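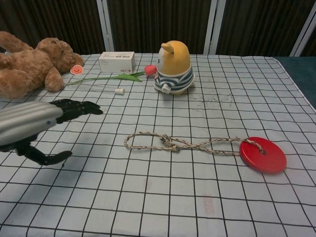 Pretbridge Robotics Workshop, Hands and Handling Team

I had been in the building at Pretbridge for less than a minute when somebody asked me whether I could tie a bow with my eyes shut. I said probably. "Right, now think about explaining to someone else how you did it," came the reply, and that was more or less how the whole afternoon went. The team had opened its doors to anyone who fancied a look, and the two people who run the handling work had agreed to sit down with me between demonstrations. They asked me to leave their names out and credit the team instead, so I've called them the engineer and the programmer.

The robot goes by Kun. Its hands are what everyone comes to see: black jointed fingers and a thumb, all of them about to do something you do a hundred times before breakfast. I was grinning before it had touched a thing.

"People look at the fingers first, and then they look at their own," the engineer told me. "You see them all round the room, opening and closing their hands. I love that bit. I still do it myself."

Most of our talk was about what was on the table. There is a teddy bear, a tulip, a thin clear tube with a white stopper, a little white box and a knotted rope with a red disc on it, and every one of them is there to be awkward in its own way.

"The box is the friendly one," said the programmer. "It's got flat sides and it stays the shape it was when you last looked. The tube is a pain. You can see straight through it, so the robot has to work out where it is from very little. Visitors always guess the bear will be hard, and the bear is lovely, you can be a bit clumsy with a bear and it forgives you."

And the rope?

"Oh, the rope!" They both laughed. "The rope is why I took this job," the engineer said. "Pick up one bit and all the other bits move. There's no single shape you can teach it. We've got 1,730 recorded attempts with rope of one kind or another, going back to December, and I could happily watch every one of them again."

I asked what counts as a good attempt. The programmer thought about it for a while. A clean lift is good, apparently, but so is a bad lift that teaches them something, and the ones they can't use are the ones where something vague happens and you can't say why. They run them in batches of 40 and then stop for tea and an argument.

The grid cloth came up too. I had taken it for decoration. "You'd be surprised how fussy we are about that cloth," said the engineer. "If I say the tulip wants to go over two squares, we both know what I mean. And it gives you something to judge by when you look back at a recording." It gets ironed, I was told, though not as often as it should be.
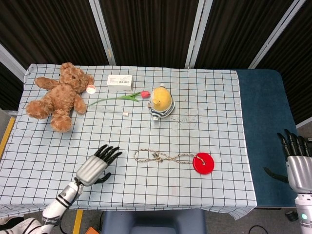

Pretbridge, 16th March

By the second demonstration the children had worked their way to the front, and the questions got much better. Can it feel the bear's fur? (Not in the way you can, the programmer said, though knowing how hard you're pressing is a kind of feeling.) Could it do plaits? Does it have a favourite hand? That last one stopped both of them for a moment. The programmer said there was no favourite built in, but that people setting out the objects tend to put things where they'd like them to be themselves, and so one hand can end up with more of the easy jobs. "We do try to swap it about. I'm going to check that tomorrow now."

I wanted to know about having 2 hands, and whether that made life easier or harder. Harder first, they said, and then much easier. With one hand you are always chasing things across the table. With a second you can hold an end still, or steady the tube while you go for the stopper, but both arms have to agree about where everything is and keep out of each other's way.

"Watch a person do up a coat," the engineer said. "One hand is hardly doing anything, it's only holding the edge. Getting a robot to be good at only holding the edge is a proper piece of work, and it never looks like much. I'd like people to go home and notice that hand."

The team is hoping to take Kun over to Brellbridge for a longer session, with time for visitors to choose the objects themselves. I asked what they were dreading. Wet spaghetti, said the programmer at once. The engineer said somebody was bound to bring a fitted sheet, and looked thrilled at the idea.

I did try the bow, by the way, on the bench outside with my own shoelace. It took me three goes with my eyes shut, and I couldn't tell you how I did it.

Recent items
Pustine project: first notes on soft objects
Open afternoon at Brellbridge: what to bring
Why we draw squares on everything
Looking back at December's rope trials
Your questions about grip, answered by the team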